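Kodero Hand Kit: Gallery
October
By the Arstead product desk
Reading time: 3 minutes

The Kodero is a two-finger hand-held gripper sold by Arstead in left and right pairs. A person holds one in each hand and does an ordinary table task, and the recorded motion is used to teach a robot arm the same task. We get a lot of questions about how it looks in use, so this page is mostly pictures. Prices and lead times are on the order sheet.

The task is sorting from the Stikunance list, a set of 116 short table jobs that ships with the kit. Packets and sachets go between a divided tray and a plate. Small, flat, slippery items are a fair test of any gripper, and stick packets are among the harder ones to pick up singly.
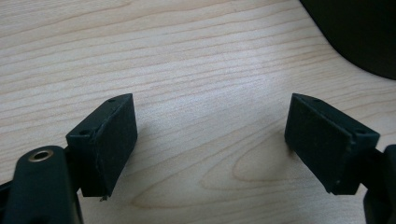

The two fingers over a pale wood surface, with the gap between them open. Each block has a matte black face and small screw holes along its top edge. 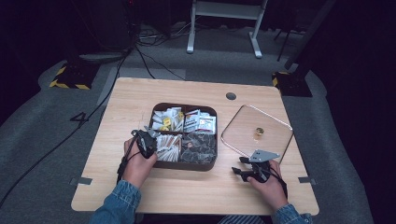 A pair in use at station 4. The left gripper is over the stick packets in the four-part tray, and the right one is on the table below the glass plate.

What comes in the box

One left gripper, one right gripper, two cables, a spare set of finger blocks, a hex key and the printed task list. The pair with cables weighs 661 grams. The tray, plate and packets are not included. Any divided tray from a kitchen store will do.

Fit and wear

The handle comes in one size. People with small hands may want the short grip, sold separately. We suggest changing the finger blocks after about 50 hours of work, or sooner if the faces start to look shiny. Swapping both blocks on one gripper takes 3 minutes with the hex key supplied. Do not use solvent on the faces. A damp cloth is enough.

Cables should run back past the wrist and down, with enough slack to reach every corner of the table. If a cable pulls when you reach across, move the table closer before you start recording.

Software

Recordings open in Jaiswal, our free viewer. It trims clips, lines up the left and right hands and exports to the usual formats. It does not train anything by itself. Older Kodero units need the firmware update before Jaiswal will see them.

Arstead, Kodero sales and support. Contact us through the order desk. Text and pictures copyright Arstead. Back to top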